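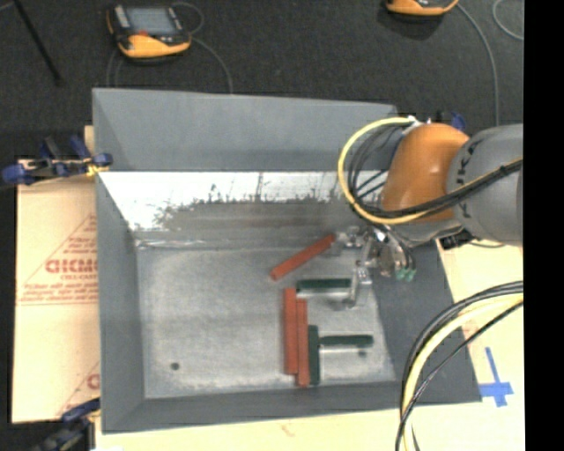
**Timside gets its scoreboard back, minus the visiting team**

24 Oct 2023

The scoreboard at Kalniņš Field came back to life for Timside's homecoming game, ending a stretch that began in August when a thunderstorm knocked out everything except the word DOWN.

The repair is a partial one. The home score works. The clock works, provided the quarter is the kind that doesn't go past twelve minutes. The visitors' side remains dark until a part arrives, so Keronano High scored 17 points in the first half without any of them appearing in public. The Keronano coaching staff raised the matter at the break and were given a marker and a sheet of poster board.

Timside lost, 31-20. From the home bleachers it looked like a 20-point win, and a few people in row three left early to beat the traffic on the strength of it.

The game drew 970 fans, the biggest crowd of the season by 200, and the booster club sold out of chili before kickoff. The club had planned to put the money toward new tackling sleds. It will now go to the scoreboard, which needs another $800 in parts on top of what the school has already spent. Stollico, the company that installed the board, says the warranty covers lightning but not "weather-related surge," and has promised a letter explaining the difference.

On the field there was plenty to like, at least for two quarters. Timside's sophomore running back went 40 yards untouched on the second play of the game, and the defense forced a pair of fumbles before the band had finished tuning up. Then came the third quarter, in which Timside ran nine plays, punted twice and snapped the ball once over everyone's head and into the pole vault pit. Keronano took possession there, or as near to there as the rules permit.

The loss drops Timside to 3-5 with two games left. A playoff spot is still possible if both are wins and three other schools cooperate by losing to teams they normally beat.

Both remaining games are on the road, at fields where the scoreboards are understood to show all the points. Tickets are $6 at the gate, $4 for students. The booster club will have the chili on the bus, and has asked that lids be kept on until everyone is parked.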